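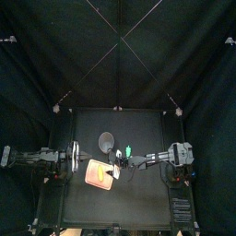

Bresow open day: the two-arm table

I went to the Bresow open day in February, mostly to see how other people look after their equipment. Visitors went through in groups of 13. Our group got nearly 40 minutes at the two-arm cell, which the staff call Pollent.

The cell is a black table inside a dark fabric enclosure, with the arms mounted on opposite sides. A printed label is fixed on the right side. Thin cables cross in an X behind the table and brace the uprights. Our guide said those get checked first thing in the morning, before power goes on. If one has gone slack, it is tightened and both arms are checked for position again.

The practice objects are simple: a cup, a piece of yellow toy food on a tray, and a small green toy. 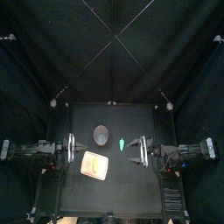
Why is the enclosure made of black cloth?

It keeps stray light and passing people out of the camera views, and it can be unhooked for cleaning. At Bresow they vacuum it once a month.

Most of my questions were about the grippers. The fingers are open frames, light in weight, and held on with small screws. They are treated as wear parts. Bresow replaces a pair after 2000 cycles, or sooner if a tip has bent — the spares come from a supplier called Prukska and hang on a board by the door.

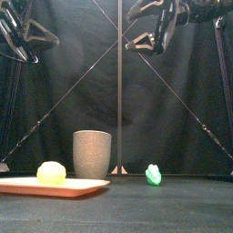
Both grippers open to the workspace, holding nothing, with the bracing cables behind.

After a finger change the arm is sent to its home position and the gap is measured with a feeler gauge. The reading goes in a paper logbook. I asked to see it and the entries were neat, though two pages had coffee on them.

Cables get the same attention.

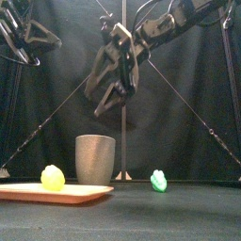 Each loop needs enough slack for the wrist to turn fully, but not so much that it drags on the table. Ties are cut off and renewed every 40 days. We went on to the Hong building after that, where lunch was served at noon.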